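Nukarley House Residents' Association
Minutes of the September Meeting
Held in the ground floor laundry room, 7:00 p.m.

12 shares | 3 comments

Present: Vlasta Stan (chair), Florêncio Carvalho, Martim Cunha (minutes), Matilde Coelho, and residents as signed on the attendance sheet.
Apologies: Américo Tavares.

1. Minutes of the previous meeting

The minutes were read and approved with one correction. Under item 3, "dryer hose" should read "dryer door seal." Ms. Coelho asked that the corrected copy be posted on the board by the mailboxes.

2. Matters arising

2.1 The folding shelf beside the window has been refastened to the wall. Mr. Carvalho reported that it holds a full load without sagging. Residents are asked not to sit on it.

2.2 The lost property box was sorted by Ms. Stan. Unclaimed socks and pillowcases will be kept until the next meeting and then given to the Cardoso charity shop.

2.3 The request for a second clothesline in the courtyard remains open. Mr. Tavares had agreed to ask the building owner about wall hooks and sent word that he has not yet received a reply. Carried forward.

3. Washing machines and dryers

3.1 Mr. Carvalho presented the service report from Werkham. The engineer attended once during the period and cleared the drain pump on machine 4. Items removed from the pump were a hairpin, two bra wires and a child's sock. The charge was $132, paid from the laundry account.

3.2 The engineer's written advice was that small items and anything with a wire or hook should be washed in a closed mesh bag. The advice was noted.

3.3 Ms. Coelho stated that the lint screens are still being left full, particularly in the evenings. It was agreed that the present sign is too small and is hidden when the dryer door is open. Ms. Coelho will prepare a larger one.

3.4 A resident of the third floor asked whether machine 2 could be set to a shorter rinse. Mr. Carvalho replied that the cycle lengths are fixed by the supplier. He will raise the question at the next service visit.

4. Laundry account

Mr. Cunha reported a balance of $221 after payment of the Werkham invoice. One resident has paid twice in error and will be credited. There were no questions.

5. Mesh wash bags

5.1 Following item 3.2, Ms. Stan proposed that the association purchase a stock of mesh bags for common use. She had obtained a price from Trarkarano for a set of eight in mixed sizes and considered it reasonable.

5.2 Mr. Cunha asked whether shared bags would be returned. Ms. Stan suggested numbering them with laundry marker and keeping them on the row of pegs behind the door. Mr. Carvalho would have preferred that each household buy its own, but did not oppose a trial.

5.3 There was discussion of the type of mesh. Ms. Coelho favored a fine mesh for tights and lace and pointed out that hooks catch in a coarse one. Mr. Carvalho noted that a fine mesh takes longer to rinse if the bag is packed tight. It was agreed that bags should be filled no more than halfway, and that this would be written on the notice.

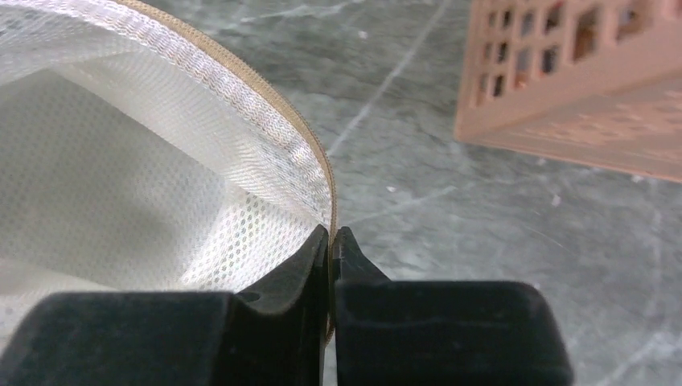
A resident asked: Can the bags go in the dryer with the clothes still inside?

The chair answered: Take the clothes out first, and hang the bag on its peg to dry.

5.4 The style of bag was considered. Members were in favor of white mesh with a bound edge at the mouth, as the raw edges on the old bags had frayed. A tan binding was thought acceptable and easier to find in a full drum.

5.5 Resolved: that one set of bags be bought for a trial period ending at the next meeting. Proposed by Ms. Stan, seconded by Ms. Coelho. Carried, with Mr. Cunha abstaining.

5.6 Any bag found torn is to be handed to Ms. Coelho for mending and is not to be hung back on the pegs.

6. Floor and general tidiness

6.1 Detergent has again been spilled near the sink and left. Residents are reminded that the mop and bucket are in the tall cupboard, which is not locked.

6.2 Baskets left on top of the machines overnight will be moved to the folding shelf. Mr. Carvalho asked that it be recorded that he will not be folding the contents.

6.3 The window is to be closed by the last person using the room in the evening.

7. Any other business

7.1 Ms. Coelho asked whether the iron could be replaced, the present one having left marks on a white shirt. Mr. Cunha will look into cost.

7.2 A request to extend the opening hours to 11:00 p.m. was not supported, owing to noise in the apartment above. The closing time remains 9:30 p.m.

8. Next meeting

To be held in the same room. Items for the agenda should be given to Mr. Cunha in writing.

The meeting closed at 8:10 p.m.

Recent items
Laundry room rules, revised
Courtyard clothesline: request to owner
Minutes of the June meeting
Bicycle store key list
Recycling collection changes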